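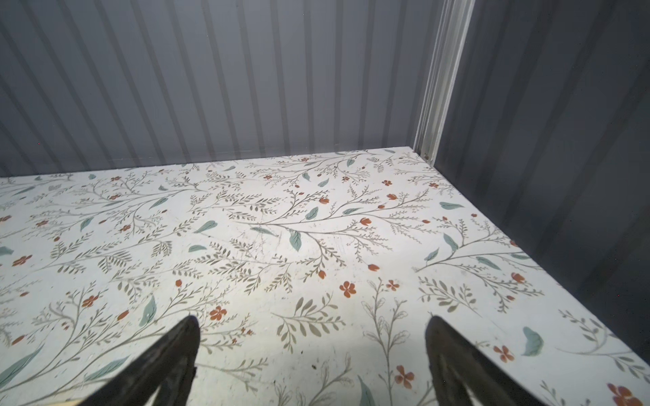 Utar Residents' Network | Furnishings and Textiles Section

Matching a patterned table covering bought in two batches

Posted November 16, 2024
Viewed 1,685 times
Answers: 2

I write on behalf of the social club at Povmont House. The club wishes to cover a row of tables in the day room with a floral fabric sold by the metre. One length was bought in the spring from Villalobos and a further length has now been ordered to complete the row. The second length is a little warmer in colour than the first, and the pattern does not meet where the two pieces join.

The shop has offered to take back the second length provided that it has not been cut. The members would prefer to keep it if a tidy result can be had. I should therefore be grateful for advice on the following points. Is a difference in shade between batches regarded as a fault? Can the pattern be made to meet without wasting a great deal of cloth? Should the fabric be washed before it is hemmed? The label gives cotton with a small share of polyester and a width of 94 cm.
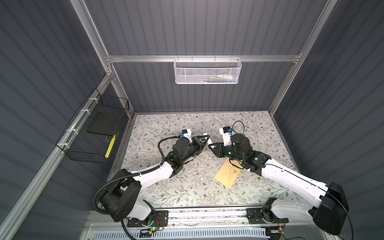 Pale floral surface against dark grey panels.

Answer 1 (marked as helpful)

A slight difference in shade between batches is normal in printed fabric and most shops state as much in their terms. It would be treated as a fault only where the difference is marked, or where the shop had agreed in writing to supply from the same batch. The club should look at both pieces side by side in daylight before deciding. Ceiling lights in day rooms are often yellow and can make the difference seem greater or smaller than it is.

To match the pattern, find one motif that is easy to recognise and measure from it to the next identical one along the length. This distance is the repeat. Each further piece must begin at the same point in the repeat as the first, and up to one full repeat may be lost at every join. On a small all-over print the loss is slight.

Where the shades differ, it is better not to join the two batches on the same table. Use the first batch for the tables nearest the window and the second for those further in, with a bare table or a plain runner between them.

Cotton mixtures should be washed before hemming, at the temperature to be used afterwards. Please note that washing will normally end the right to return the cloth, so the decision on the second length must come first.
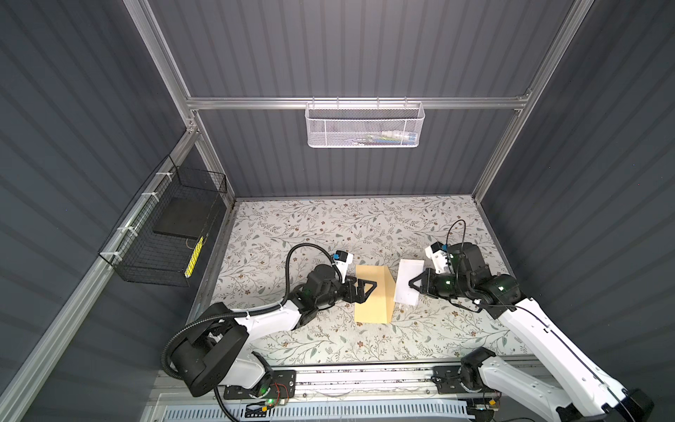
Gray-green leafy vines and small brown flowers on white.

Answer 2

We had the same trouble at Omov Court. The shop would not exchange, as the cloth had already been cut. In the end plain green was bought for the end tables and the remainder was made into napkins. Heavier cloth is preferable if funds permit. Ours was 370 grams to the square metre and it has kept its shape well, although it is slow to dry in November.

I cannot comment on the washing question. Ours was sent out.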